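Three Months With the Flitach Board Wax

I have a soft spot for anything that comes in a tin, so when Senga Dunbar at the Wednesday market told me she'd stopped using oil on her breadboards and gone over to a paste wax, I bought one on the spot. It was the Flitach, 400 grams, in the plain grey tin with the lid you need a coin to get off. That was back in February. I've now waxed nearly every bit of timber in the house and I'm still only halfway down!

What it's like to use

Lovely, mostly. It's firm straight from the cupboard but goes soft as butter on a warm day, and a dab the size of a walnut goes much further than you'd think. I use an old cotton T-shirt, rub with the grain, leave it overnight and buff in the morning before the kettle goes on. The smell is mild, a bit of honey and a bit of lemon, and it's gone by lunch. My last tin was the Cikum, which I liked well enough, but it always dried streaky on me and the colour went quite orange on anything pale.

Pale timber is where the Flitach won me over. It leaves the colour very nearly alone, which matters if you love light wood with plenty of grain in it, as I do.

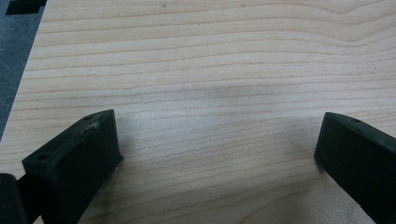
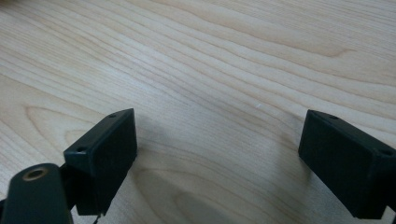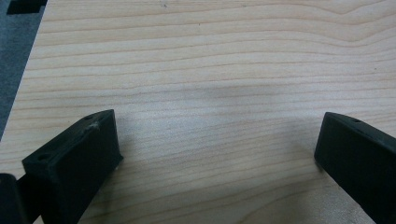
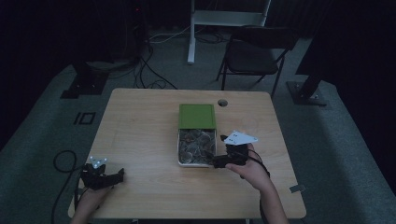
Where it struggles

Dark timber, a little. I did Mum's old sideboard and the wax sat in the carved corners and dried white. A soft toothbrush got it out, but it took me most of an evening and two podcasts. On flat dark pieces it was fine.

It also won't rescue a water ring. The tin doesn't claim it will, but I tried anyway (hope springs eternal) and the ring is still on the bedside table, now very nicely polished. You'd need to sand first. Marion Baxter swears by 400 grit and a light hand, and her furniture looks better than mine, so I'd listen to her.

One more grumble: the lid. Mine dented the second time I levered it off and it hasn't sat flat since. I've moved what's left into a jam jar.

Breadboards and spoons

I can't speak highly enough of it here. My big board gets washed twice a day and the water still beads on it 36 days after the last coat. The wooden spoons have stopped going furry too. Put it on thin, though, or the first batch of scones will taste faintly of lemon.

Would I buy it again?

Yes, and I've already put one aside for my brother's birthday. Ernwood Hardware keeps it on the bottom shelf next to the sandpaper, and they'll order in the small tin if you ask at the counter.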